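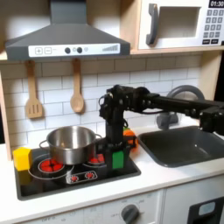

### 3.2 Kitchen words in the home language and in English

In the first part of the study we asked which words the children know. In this part we ask where they use them. Many of the families in Standorell speak one language at home and English at the child care centre, and the words for cooking are often learned at home first. Gökçe and Shaikh proposed that such words stay in the home language for longer than the words for colours or animals. Our recordings agree with this only partly.

We recorded 56 children in two centres, Standorell and Hukorville, during free play in the home corner. The recordings were written out by Wendy Tunstall and checked by a second listener. In total they gave 4,000 utterances, of which 2,000 contained at least one word for food, a tool or a cooking action. An utterance was counted as mixed if it had words from both languages, even when the second language was present only in a small word such as "and" or "more".

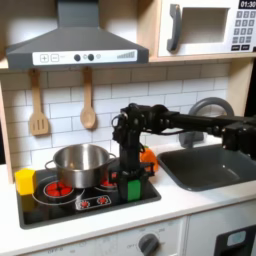 Names of tools were mixed most often. A child who spoke Turkish during the whole game would still say "spoon" in English, while the verb for stirring stayed in Turkish. We found the same behaviour in the Indonesian-speaking group, but it was weaker there. Verbs of heating (boil, fry, burn) were almost always in the home language. The parents told us that these are the words used for warnings, and that a warning is given quickly, in the language that comes first.

The age of the child had less effect than we expected. Older children had more words in both languages, but they did not mix less.
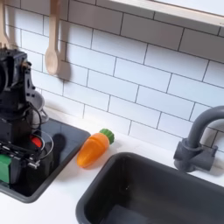 A difficulty for our coding was the food that has no common English name. When a child says the name of a dish from home inside an English sentence, it is not clear that this should count as mixing. Ekinci treats all such cases as mixed. We followed Ngui and left them out, which removed 200 utterances from the count. With these utterances included, the difference between tools and verbs becomes smaller but keeps the same direction.

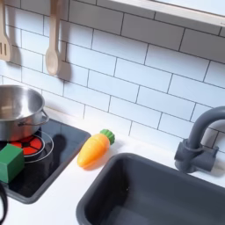

*Figure 3. Wooden spoon and slotted spatula hanging on the tiled wall of a toy kitchen.*

The word "spatula" needs a separate remark. Few children knew it in either language, and most of them called this tool "the flat spoon" or "the turner". We counted these as English tool names, as they were understood without trouble by the other players. The staff in Hukorville also said "turner", and the children there used it more than the children in Standorell did.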